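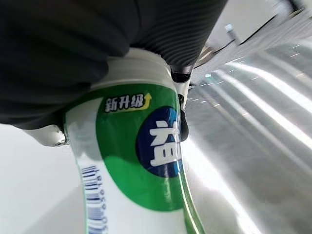
O ensaio comparativo de garras de Plirkutlow é um procedimento de avaliação de efetuadores terminais para braços robóticos de pequeno porte, destinado à manipulação de embalagens domésticas. Foi definido por Yasir Lodhi no laboratório da Lumard, em Plirkutlow, e publicado em 31 de julho como anexo técnico ao manual do controlador Skekeck. O procedimento compara garras de dedos macios com garras de pinça rígida, mantendo constantes o braço, o controlador e a posição da câmara de punho. Os objetos de ensaio são produtos comerciais com o rótulo original, entre eles frascos de plástico branco como o do rótulo verde com a inscrição 新升级 («nova versão melhorada») e código de barras azul impresso na vertical. A curvatura do frasco esconde parte do emblema circular azul-escuro, e o dedo cinzento da garra cobre a zona da tampa, condição classificada no anexo como oclusão parcial superior.

Método

Cada garra executa 40 tentativas de preensão por objeto, com orientações de partida sorteadas pelo controlador. Uma tentativa é considerada válida quando o objeto é levantado, mantido em suspensão durante 6 segundos e pousado sem queda. As tentativas interrompidas por erro de comunicação são repetidas e registadas à parte. O conjunto completo, com todas as garras e objetos, totaliza 2441 registos, incluindo as repetições.

A força de fecho é limitada por software. No caso dos dedos macios, o limite é fixado pela corrente do motor, dado que a deformação do material torna pouco fiável a leitura da abertura. Na pinça rígida utiliza-se a posição do codificador. Esta diferença foi criticada na primeira revisão do anexo, por dificultar a comparação direta entre os valores de força.

Câmara de punho

A câmara é montada junto da garra, com o eixo ótico inclinado em relação à direção de aproximação. A montagem permite observar o contacto até ao fecho, mas os próprios dedos ocupam uma parte considerável do campo visual. Superfícies metálicas polidas produzem faixas de reflexo que o algoritmo de segmentação tende a confundir com arestas do objeto. O anexo recomenda exposição fixa e a exclusão das zonas saturadas antes do cálculo da pose. Não é permitido cobrir a superfície de trabalho com material mate, exceto na calibração.

Resultados

Nos frascos cilíndricos, a garra de dedos macios obteve a taxa de sucesso mais elevada, com menor dependência da orientação inicial. A pinça rígida Sandhu apresentou melhor repetibilidade ao pousar o objeto, mas registou 51 falhas por escorregamento, concentradas em preensões próximas da tampa. Em embalagens de cartão a diferença entre os dois tipos foi pequena. O consumo do motor durante a suspensão foi superior nos dedos macios.

Limitações

O procedimento não abrange objetos com líquido em movimento, nem preensões em recipientes fechados. O desgaste do revestimento dos dedos não é medido. A versão revista em setembro acrescentou um ensaio com iluminação lateral e passou a exigir a indicação da versão do firmware Skekeck em cada registo.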